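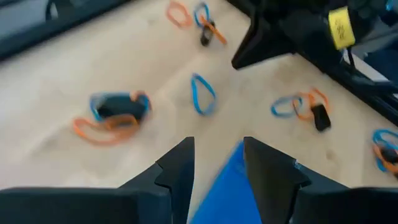
Rosaire MacDonald writes that the blue ones have held up best in her stockroom, and that she now orders blue for anything that has to stay banded over the winter and orange for whatever goes out the same week.

Farik Colored Rubber Bands and Mesh Sorting Baskets
Bands sold by the bag or the carton. Baskets sold singly or as a set of three.

Overview

Farik bands are everyday rubber bands for bundling, wrapping and marking. They go around cable coils, small pouches, card stacks, seed packets, rolled papers and bags that need closing. The color lets you tell one group of items from another without writing a label. Blue and orange are our regular colors and are always stocked. Black and yellow are made in smaller runs and may take longer to ship.

The Brilline mesh basket is a shallow rectangular tray with perforated sides. It is made for a bench, a drawer or a packing table, anywhere small items need to be kept apart but still be easy to reach. The walls are low enough that you can pick out a single band without tipping the basket.

Bands

Colors: blue, orange, black, yellow
Material: natural rubber, dyed through
Pack sizes: bag of 50, box of 800, carton of 3,000
Mixed packs: blue and orange in the bag and the box; all four colors in the carton
Single color packs: blue or orange, box and carton only
Contains latex: yes

The bands in a mixed pack are not sorted. They come loose in the bag, and some will be twisted together when you open it. Tip them out on a table and pull them apart by hand. A twisted band can be used as it is, but it sits flatter if you let it open out first.

Baskets

Colors: red, blue, green
Material: plastic
Shape: rectangular, open top, mesh walls
Sold as: single basket in one color, or a set with one of each
Cleaning: warm water and dish soap, air dry

The baskets nest when empty. They do not have lids and we do not sell lids for them. They do not lock together, so if you carry several at once, put them in a larger tray.

Choosing a pack

The bag of 50 suits a kitchen drawer or a home desk. Most people who want to sort cables or craft supplies at home will find it is enough, and it closes again with its own strip.

The box of 800 is the one most often ordered by small offices and market growers. It has a tear-open flap on the short side. Keep the flap shut between uses, as light dries out the rubber.

The carton of 3,000 is packed in inner bags. Open one at a time and leave the others sealed. Cartons are shipped from our Caltance warehouse and may arrive separately from the rest of your order.

Setting up for sorting

Work on a flat surface with some open space in the middle. Put the baskets at one side and tip the bands out next to them. Decide on the colors before you start and keep to it. A basket does not have to match the color of what goes in it, and a lot of people find that blue bands in a red basket are easier to see than blue bands in a blue one.

Leave one basket empty to begin with. You will want it for broken bands and odd pieces that turn up in the pile.
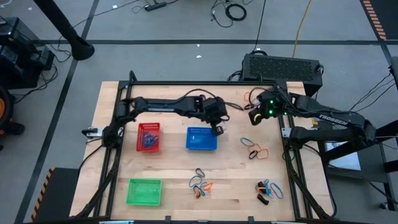
Could you say whether the baskets slide around on a wood top? Ohemaa Agbenyega asked, adding that hers is oiled and everything on it tends to wander toward the edge.

They can slide when empty. The base is smooth and the basket is light. A strip of rubber shelf liner underneath will hold it, or you can stretch one band around the outside of the basket near the bottom, which gives it some grip. With parts or tools in them they stay put better.

Wrapping small items

Use one band for a pouch or case that closes by itself. Use two for something that tends to spring open, with the second band crossing the first. For cylindrical pieces, double the band over so it stays where you put it.

Do not stretch a band over sharp corners. It will cut through in time, and usually while the item is in a drawer. Do not use bands directly on printed photographs, silver or painted surfaces, as rubber can mark them. A turn of paper between the two is enough.

Storage

Keep bands in a closed bag or box, away from windows and heaters. A basket is fine for bands in daily use, but the mesh lets in light and dust, so put out only what you expect to use in a month or so. Old bands go stiff or tacky. Throw those out and do not mix them in with new ones.

Keep out of reach of small children and pets.

Ordering

Single bags and baskets ship by regular mail. Boxes and cartons ship by ground service. Basket orders can be mixed by color at no extra charge.

For schools, packing rooms and workshops ordering 1,000 baskets or more, please use the trade form. Trade orders are packed by our partner Dufour and take longer to leave the warehouse. Orders placed in December go out in the order received.

Returns

Unopened bags, boxes and cartons can be returned. Opened bands cannot. Baskets can be returned if they are clean and undamaged. If a basket arrives cracked, send us a photo of it and the shipping label and we will send another one. You do not need to mail the cracked one back.

Goes with

Brilline drawer liner, cut to length
Brilline carry tray, holds a set of three baskets
Farik wide bands, black only, box of 800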